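Dondora Stop-Limit Fault: Gallery
Montes Center for Household Robotics

In February the Center suspended all floor-level trials in the Waltuta program after a fault was found in the way the two-armed robot limits its downward push. The fault was found in simulation, in the model bedroom known as Dondora. It had not reached the physical robot, and no person or equipment was harmed. The Center nevertheless treats it as a safety matter, as the same control software was due to be loaded onto hardware the following Monday.

The stop limit is meant to halt an arm when the force at the wrist passes a set level. During a review of 3,000 simulated runs, staff noted 9 in which an arm went on pressing toward the floor after the limit had been passed. In each of those runs the log showed the limit as active. The stop command was issued and then overwritten by the next motion command before it could take effect.
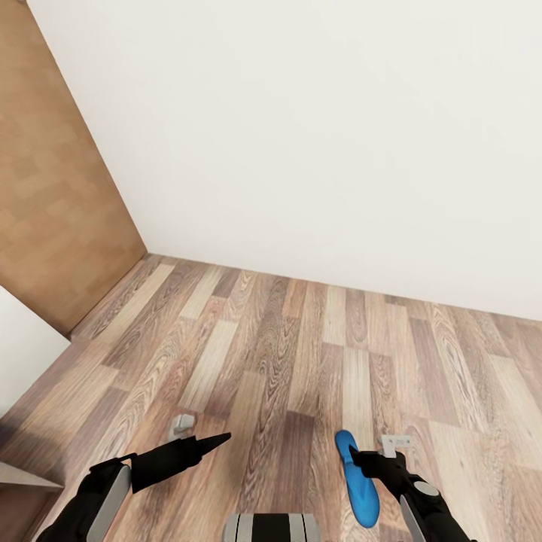
Dondora, floor near the corner. Both arms are extended low, with the right gripper at the blue piece.

Floor-level work places the greatest demand on the stop limit. The hand must come very close to a hard surface, and a small error in the estimated floor height is enough to bring a finger into contact. All 9 faulty runs involved a low reach of this type. Runs at table height were checked against the same criteria and showed no loss of the stop command.

The fault was first taken for a modeling error. Simulated floors can return contact forces that are too high or that arrive in short bursts, and the early practice in the program was to set such readings aside. That practice has been withdrawn. Any run in which the force limit is passed is now kept and reviewed, whatever the suspected source.
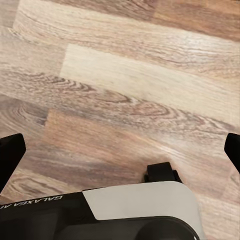
View from the right wrist over open floor, fingers spread. Part of the maker's lettering, "GALAXEA A," can be read on the casing.

The wrist view is recorded together with the force log, and reviewers compare the two step by step. In this case the comparison allowed them to separate true contact from false readings. False readings appeared in some runs while the hand was clear of the floor. They did not cause the fault, although they made it harder to find.

The cause was traced to the Dretolska motion scheduler, the part of the software that places commands in order. When two commands carried the same time stamp, the scheduler kept the later arrival and dropped the other. A stop that arrived first could therefore be lost. The scheduler has been changed so that a stop is always kept, and motion may resume only after an operator clears it.

A second matter was noted during the review. The operator display continued to show a green status line while the arm was still moving – a display fault separate from the first, but one that could have delayed a response on real hardware. The status line now follows the measured motion of the arm. It no longer follows the command that was sent.

Following these changes, Dondora was used again for a repeat series of 700 runs. The series covered open floor and the space beside furniture, where the bed frame, the lower rail and the bedding leave less room for the arms.
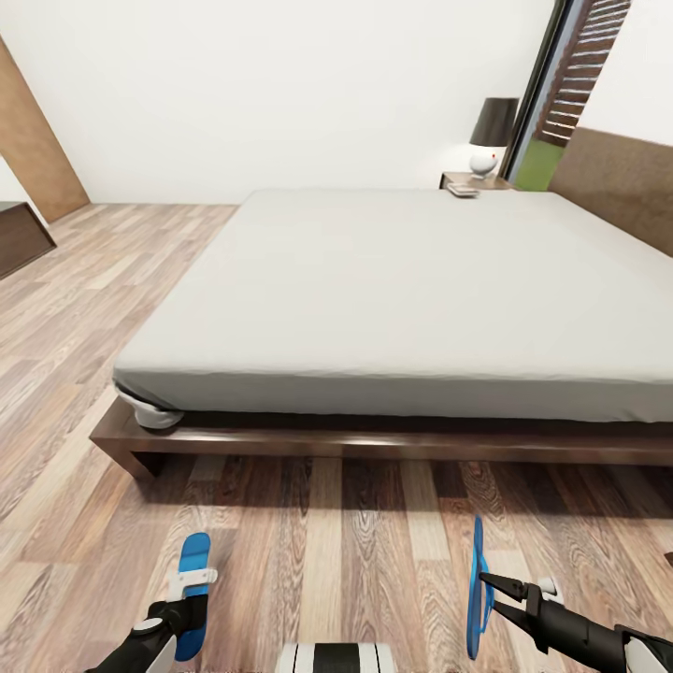

No stop command was lost in the repeat series. In 2 runs the arm halted earlier than required, and the operators cleared the stop and ended the run by the normal procedure. An early halt is considered acceptable under the Center's rules. The threshold has been left unchanged.

Floor-level trials in simulation have resumed. Trials on the physical robot remain suspended until the emergency stop circuit has been tested separately from the software, with the scheduler switched off. Groups that use the Waltuta control package should not run low-reach tasks on hardware with any version issued before the correction. Those who hold logs from earlier runs are asked to keep them in full, including any runs marked as contact errors, and to send them to the program office at Montes for review.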